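3 min read
Print | E-mail
15 Oct 2023

Remzi Sezer has been testing the Mukex hand-held gripper kit for Plusstead. Demonstrations are recorded by people carrying the grippers, and a robot arm is trained on the recordings later. His team logged 1,459 demonstrations before he agreed to talk.

"The pads were my first concern," Sezer says. "A textured pad grips well, but I want to know when it stops. We check ours every 50 recordings."

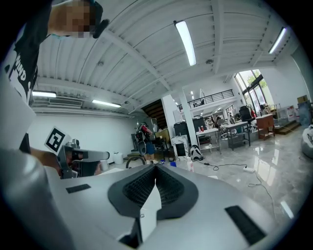
Marker tracking was the second concern. "If the square marker leaves view, the software estimates the pose, and I discard those runs - all of them." He rejected 20 in the final batch.

Setup he rates as adequate. The manual assumes one operator, and calibrating a pair took him most of a morning in August. Spare pads are sold only in sets.

Would he order again? "For data collection, yes. The export tool needs another release first."

Shares: 20 | Comments: 2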